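Drarkel opens its workshop for a day of robot housework

Robotics firm Drarkel opened its test rooms to the public on Dec 15, 2019, letting visitors watch a robot handle household chores. The company said 293 people came through the doors, more than it had planned for, and the last group was still inside when the lights in the lobby were being turned off.

Most of them had come to see Todum, the robot the firm has been developing for use in homes and small care facilities. Visitors were let in by groups of 20 and stood behind a rope while an operator started each run from a desk near the door. Drarkel also put up a screen beside the rope so people in the back could follow the work from the robot's own cameras, including the ones mounted at the wrists. 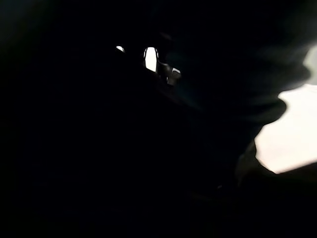 Clotilde Marty, who runs the test program, gave the introduction to each group. She said household work is harder for a machine than many factory jobs, where parts arrive in the same place and the same position every time.

"A shirt never looks the same twice," Marty said. "You drop it, it has a new shape, and the robot has to start over with what it sees."

She told visitors that the team spends much of its time on hands. Earlier versions of Todum used a simple two-part gripper, which did well with boxes and bottles but had trouble with fabric. The firm moved to hands with separate fingers last January and has been changing the fingertips ever since.

Laundry was the main subject of the day. Engineer Quentin Tessier took questions during the runs and stopped the robot twice so that people could ask about what it was doing. Several wanted to know how much of the work was done by the machine alone. Tessier said an operator can step in at any point, and that the firm records each time that happens.
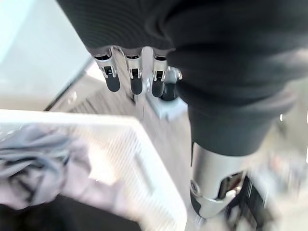

Speed came up in nearly every group. Tessier said the robot is slow compared with a person and will stay slow for some time, as the company wants it to be safe around children and pets before it is made any faster. Each demonstration was set at 60 minutes, including questions, and some of the afternoon sessions ran over.

Liya Tamiru, a home care aide who attended with two coworkers, said she would like to see the robot in a real apartment with narrow hallways and rugs.

"I liked it more than I thought I would," she said. "But the homes I work in don't have this much space."

Anatole Maillard, a retired machinist, had questions about the finger joints and how often they have to be replaced. He was told that wear is checked at the end of every week of testing.

Drarkel did not give a price or a sales date for Todum. Marty said the next step is a trial at Bodin, a residence for older adults, where 2 of the robots will be used in the laundry room under staff supervision. The trial is due to start in January.

The company plans another open day after the trial. Admission will be free, but visitors will have to sign up ahead of time, and group sizes will stay the same. Parking is available behind the building.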